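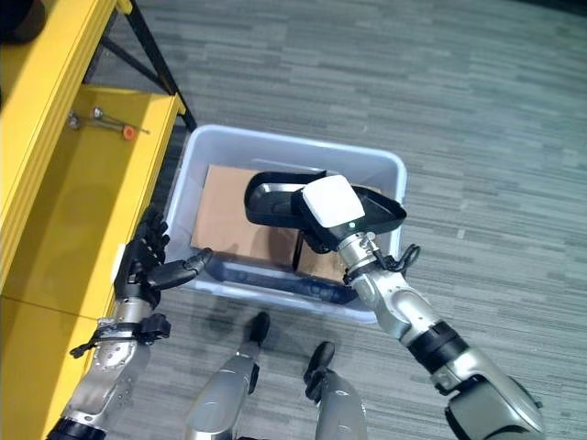 Dovier Capture Kit: Reviewed After 616 Recordings

The Dovier kit bundles a head camera, two wrist cameras and the recording software needed to collect demonstrations for a learned policy. We ran it at our Mernness site on shelf and bin handling, with black trays as the main test objects.

Setup took a morning. The wrist mounts are stiff and held calibration for 300 recordings before we reran the routine.

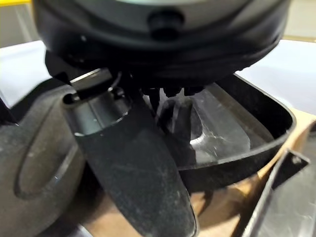
Time sync is the strongest part of the package. Wrist and head streams stayed within 10 milliseconds of each other, and dropped frames are flagged in the log file. Export to our training format needed one small script.
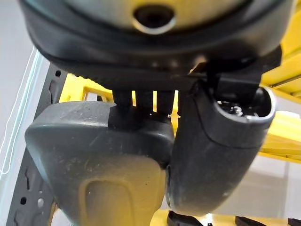
Labeling is weaker. The software splits each recording into reach, grasp, move and release, and it places the grasp boundary by finger gap. With the fingers nearly touching, as they are beside the yellow rack, it can't tell a closed empty hand from a thin grip. We corrected those boundaries by hand. A force threshold would help, and the Vosard recorder already has one.

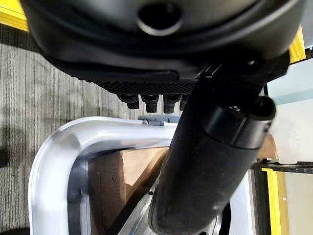 Verdict

7 out of 10. Good hardware, reliable timing, labeling that needs another release. Check storage before you buy: the default settings keep every stream uncompressed.

Related reviews
Vosard Recorder, Second Version
Reinholz Wrist Mounts
Storage for Multi-Camera Logging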